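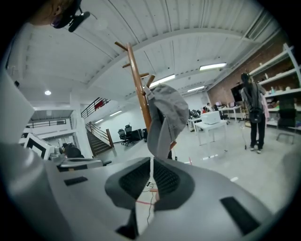 Gray cap, wooden coat rack.

Drorkura Lost Property Corpus
Version 4, last edited 6th January

This is a text dataset of 3,190 lost property notices from the Drorkura swimming hall and the bus line that stops outside it. Each notice was written by a tired person describing an object that belonged to somebody else. If you have ever wanted to know how many ways there are to spell "mitten," you have come to the right folder.

What's in the folder

notices.csv: one notice per row, with an ID, the source (hall or bus), the text, and a category.
claims.csv: 1,282 claims, matched to notices by ID where we could manage it.
categories.txt: the list of categories, with Dagný Holst's remarks left in. She asked us to take them out. We are thinking about it.
spelling.txt: variants we decided to leave alone.

The two sources don't read alike. Hall notices tend to be long and a little hurt ("ONE towel, green, AGAIN"). Bus notices were typed on a Watach terminal that cut everything off after a single line, so plenty of them stop just as they were getting interesting. We haven't filled in the endings, though Hafþór Bisgaard did write some very good ones for his own amusement.

How the notices were typed up

The hall kept its notices on index cards in a shoe box. Gunhild Steinarsdóttir typed them in over one winter and finished in March, by which time she could tell the evening shift from the morning shift by the commas. Where a card had been wet, she typed what she could read and put [water] for the rest. Please don't strip the [water] tags as noise. In a swimming hall they count as data. 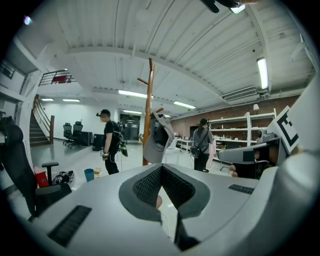 Names and phone numbers were replaced with [name] and [phone]. Dogs kept their names. We argued over this for longer than we argued over the license, and the dogs won.

Categories

There are 73 categories, which is too many. Known trouble spots:

"Hat" and "cap" are separate. The rule is that a cap has a brim at the front, and a hat is whatever the person at the desk called a hat. Swim caps are under "swimming," except the ones under "cap."

"Single glove" and "gloves" are separate, and a pair found on different days may appear as two singles. We didn't reunite them.

"Umbrella, broken" is the bus line's own category. They also had "umbrella," and it is nearly empty.

"Other" includes a trombone mouthpiece, a wedding speech, and a bag of soil.

Things not to use it for

Please don't use the corpus to work out what people lose most. It records what got written down, and the hall stopped writing down goggles after the second year. Nor is it a fair sample of local spelling, unless your local people all learned to type from Gunhild.

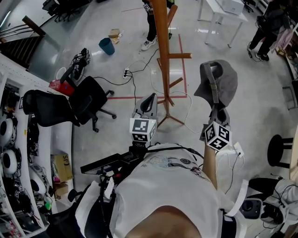 License and contact

Free to use for any purpose, including silly ones. If you publish something, cite it as Drorkura Lost Property Corpus, version 4, edited by Holst and Steinarsdóttir. Corrections go to Hafþór at the hall's front desk, on paper, in the box marked "found."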